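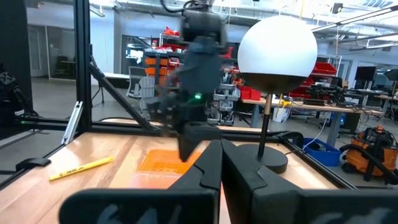 Jeanine Nijs wrote back after the last report that the reading numbers looked fine to her, but she wanted to know why the evening sessions at Pavmont were still half empty when the waiting list for Stesine was full. It's a fair question and most of this report deals with it.

Search this site Enter keywords Go

The adult literacy program ran at both branches through May. We have 56 learners enrolled, and 11 of them are new since the winter report. Stesine takes most of them. The Stesine class meets at 10 in the morning and the Pavmont class at 7 in the evening, and we had assumed that people with day jobs would fill the later one. Many of our learners work nights, or clean offices from six onward, so the evening is the worst time for them.

We also looked at the bus. The last one from Pavmont toward the river leaves at 8:40, and class ends at 8:30. Two tutors had been letting people go early without telling the office – they should have told us, but they were right to do it. From next term the class will start at 6:15.
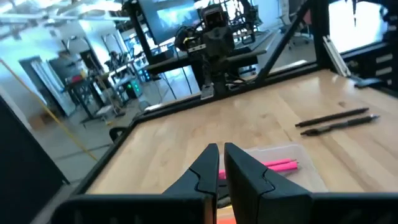 The second change at Pavmont is the workbook. We have dropped the Martens series for beginners. The print is small and the early units are all about holidays and restaurants, which our learners found dull. Tutors now use letters, pay slips and clinic forms, with the names taken out. The Jastum readers stay for the middle group.

Spending is on track. We have used $3,847 of the materials budget and have $357 left, which will go to replacement dictionaries and a box of large-print readers for Stesine. Tutor travel is paid from the other line and is not included here. Printing went over in the spring when the Stesine copier broke down and we had to send work out. It is fixed now.

We still don't have a good way to record progress for people who leave partway through. Some move away, some find work, and a few just stop coming. At present they all go down as "not completed," even if they can now read a lease. We would like to try a short exit note, filled in by the tutor, and will send you a draft form before the new term starts.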